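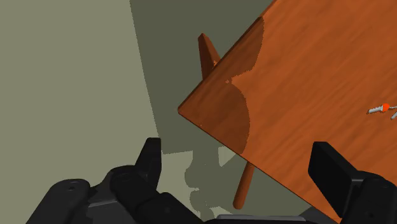

Clellthorpe v Royer – was the second goal offside?

touchline_tom
Posted May 27, 2021
Watched the replay four times now and I still think their winner should have been ruled out. The striker is a yard past our last man when the ball is played. The assistant was level with play and kept the flag down. 2-1 with nine minutes left and that was the season.

stundale_end
Our left back is playing him on. Look at the far side, he's slow coming out after the corner. I was in the Stundale end, straight in line with it, and I had no complaints at the time.

touchline_tom
The left back had stepped up by then. You're looking at the first ball. The one that matters is the flick.

greywool
The flick came off our center half, not theirs. If he meant to play it then it's a new phase and offside doesn't come into it.

touchline_tom
He didn't mean to play it. It hit him on the shoulder.

Marl82
I'm more bothered by the first goal. Two men free at the back post from a short corner, same as at Okberg earlier in May. We have let in 13 from corners this season and it's always the same spot.

stundale_end
Agree with Marl82. Also we had one shot on target in the second half. Can't blame the assistant for that.

royer_fan_visiting
Royer supporter here. Thought it was tight but onside. Your keeper was the best player on the field – it could have been four.

greywool
Fair enough. Good luck in the final.

Marl82
Does anyone know the crowd? Looked better than the Okberg game.

stundale_end
152 on the gate, 142 for Okberg. So ten more, and most of those came with Royer.

touchline_tom
I'd still like to see it from the other side. If anybody filmed from the clubhouse end please put it up. The only clip I have is from behind the goal and you can't judge a line from there.

greywool
You said on the first post he was a yard off.

touchline_tom
He was.

Marl82
Retained list is out next week, can we have a separate thread for that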